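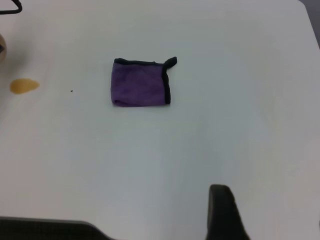 Re: [trerley-homes] Flikton descaler, has anyone tried it?

On Friday Ffion Gape wrote:

> Hi all, we had the man from Trerkoletti round to look at the water
> heater (the old Schmieder, it rumbles) and he says it's limescale and
> we should fit a Flikton. It's a collar that clamps on the cold pipe
> where it comes into the house. No salt, no plumbing, no electricity.
> He says it changes the way the minerals behave so they stay in the
> water and don't stick. He showed us a chart with up to 2 years added
> to the life of a heater. Our neighbors have one and she swears her
> shower door is cleaner. There's a discount if we sign before the end
> of July. Does anyone on the list have one? Is it worth it?
>
> Ffion

Ffion, I don't have one and I wouldn't buy one on what you've been told so far. I'll go through it in order.

The rumble. Probably is scale, or sediment anyway. A heater that age on Trerley water is going to have a layer on the bottom, and the noise is steam bubbles pushing up through it. I have no quarrel with the Trerkoletti man there. But a collar on the pipe does nothing about what's already in the tank. Did he offer to flush it? If he looked at a rumbling tank and went straight to selling you a clamp, I'd want to know why.

"Changes the way the minerals behave." How? Into what? Ask him to say it again slowly and write it down. A salt softener takes the calcium out and you can check it with a test strip that costs pocket change. The collar people always say the calcium stays in, so the strip reads the same before and after, and then there is no cheap way for you to tell if you've bought anything. That bothers me more than the price does.

The chart. "Up to 2 years" includes zero. Added to what? Measured on whose heaters, with what water? My mailer says "tested over 3000 hours" and leaves out what was tested or what they found. If they had a good number it would be on the front in red.

The neighbor. I'm sure her shower door is cleaner. Did she also start wiping it down, the way people do when they've just paid for something? I'm not calling her a liar. I would do the same thing.

If you want to know what your water leaves behind, try it at home. Fill a clear glass from the kitchen tap and let it dry out on the windowsill. Do the same with a glass from a neighbor who has the collar. Have somebody else mark the bottoms so you don't know which is which, then wipe both with the same damp cloth and see if one comes clean easier. It isn't science, and a windowsill is not a hot tank, but it's more than was on the chart.

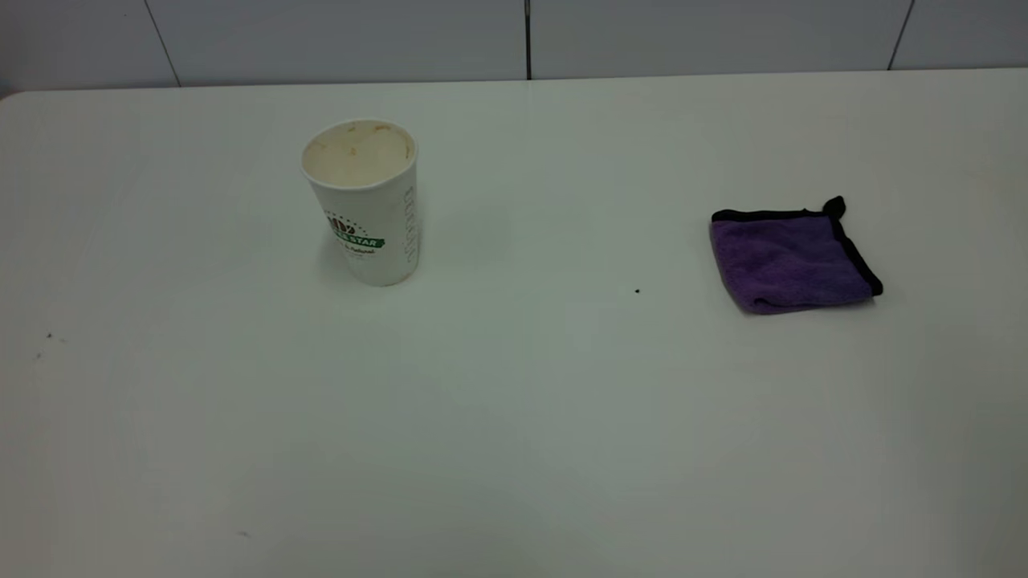
Paper cup and folded cloth on the white table.

As for the discount, a thing that works in July will work in September. I have never once regretted letting one of those run out.

What I'd do in your place:

Get the tank drained and flushed. Any plumber can do it, and you can do it yourself with a garden hose if the drain valve isn't stuck. On an old Schmieder it may well be, and if you force it you can end up with a drip that won't stop, so go easy.

Turn the thermostat down a little if it's set high. Scale forms faster in hotter water. Don't go so low that you're asking for other trouble; the manual gives a range.

Look at the anode rod while you're at it. If it's down to the wire, that matters more to the life of the tank than anything clamped to the outside of a pipe.

And if he comes back, ask for the money-back terms in writing, with who decides whether it worked. I'd like to see the answer, so please post it to the list if you get one. If anybody here has had a Flikton on for 2 winters and opened up the heater afterward to look, I'll read that with interest too. Please say if you bought it or were given it.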